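Rent or Buy? My Nine-Month Headache

So my lease is up in April and I have been doing that thing where you open a mortgage calculator at eleven at night, type in numbers you made up, and then feel either rich or doomed depending on which box you touched last. I've been at this for nine months now. My sister has stopped asking.

Some background for anyone new. I rent a two-bedroom over a dry cleaner, I've been in it for 6 years, and my landlord, Reginald Bellamy, has raised the rent every single year except one (he forgot, bless him). He's a decent guy and he fixes things. But the new lease he slid under my door last month goes up by 9 percent, and I sat down on the kitchen floor and read it twice.

The obvious answer is to buy something. Everybody at work says so! Vaughn Kincaid bought in the same zip code as me and he brings it up at lunch the way other people bring up their kids. "You're paying somebody else's mortgage," he told me, with his mouth full. Fine, Vaughn. But when I asked what he'd spent on the house since he moved in, he got quiet and then said the word "sewer" and went back to his sandwich.

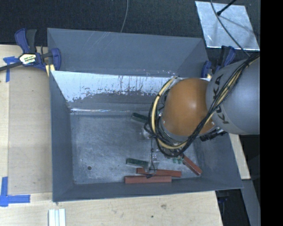 Gray bin, pale wooden work surfaces.

I did go talk to a real loan officer, Trinity Quintanilla, who was very patient with me and my folder of printouts. She ran it two ways. With 15 percent down I'd be paying mortgage insurance for a good while, and the monthly payment came out well over my rent, even the new rent. If I waited and put more down, the payment looked a lot nicer, but then I'm handing Reginald his increase for who knows how long while I save. She also asked how long I planned to stay put. I said "forever?" and she wrote down a question mark.

That question has bugged me ever since, because I don't know! The closing costs alone would eat a couple of years of whatever I gained, and that's if prices go up. My friend Hinata Kaneko bought a condo, got a job offer in another state and ended up selling for less than she paid. She says she'd do it again, but she says that about bangs too.

Then there's the rate itself. I could lock for 90 days, which sounds like plenty until you see what's for sale around here. I've been to six open houses. One had a lovely porch and a basement I was asked not to go into. Another was gone before I'd found a place to park.

What I've done for now is boring. I wrote back to Reginald and asked if he'd take a smaller increase for a longer lease, with a clause that lets me out early if I give proper notice. I got the idea from a coworker, Lamisi Osei, who did it with her last place and said the worst they can do is say no. He hasn't said no. He said he'd "look at the boiler bill and get back to me," so I'm guessing we'll meet somewhere in the middle.

In the meantime I've set up an automatic transfer on payday, straight into a savings account I can't see from my phone. If you've bought a place on one income lately, please tell me what you put down and whether you'd change it. And if you know a good home inspector who'll go into basements, leave the name in the comments.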